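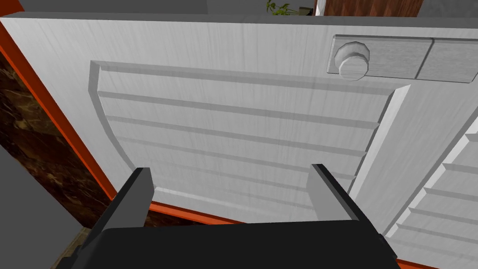
Jelle Michiels, in his comments on the first draft of our protocol, objected that a rule for counting success has no value if each laboratory chooses its own starting pose. We accept this objection, and the present section is written in answer to it.

Figure 4. Simulated cabinet task, view from the gripper side. The fingers are open and below the knob.

4.2 Start conditions and reporting

In the Trasance rules, a trial starts with the gripper open and without contact to the knob. The start pose is drawn from a fixed list of 70 poses, and the list must be published together with the results. Textures of doors and counters may change between trials – the geometry of the knob may not.

We applied these rules to 3896 simulated trials. Of these, 306 were excluded, as the log did not contain the start pose. Excluded trials must be reported in a separate row and never counted as failures. The Munach guideline permits the authors to repeat such trials with a new seed. We advise against this practice, which makes two studies difficult to compare.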